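Revision 2019-06-13, prepared by Shayne Baxter for room staff at Lindau house

## 4. Working a bedroom together with the robot

At Lindau the robot now takes over the collecting of small items. The room attendant keeps the bed making, the final check and the decision when the robot may start. Nobody's shift becomes shorter by this change, but the order of the work is different.

1. Make the bed first. Pull the sheet smooth and lay the pillows flat against the headboard.
2. Put the white basket upright on the bed, in front of the pillows.
3. Lead all cables on the floor away from your walking path.
4. Enter the room code on the Drostano panel (for the training room it is 476).
5. Say "arm moving" loudly, then press Start.

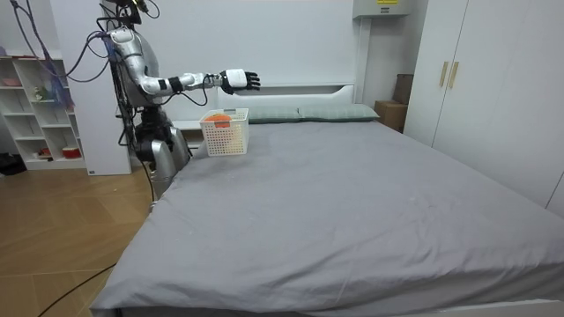
**Safety: Arm and Hand**

The arm reaches out over the bed, with the hand open above the basket. Stay on the other side of the bed during this time.

**Caution:** Do not take anything out of the basket while the arm is over it. Press Stop and wait until the panel shows 100.

**Note:** If code 1868 appears, write it in the shift book and continue by hand. You do not need to ask permission for this. Rooms finished by hand are counted the same as the others.

6. Press End, and check the sheet for lint before you close the room.

For questions call Robichaud service, extension 2475.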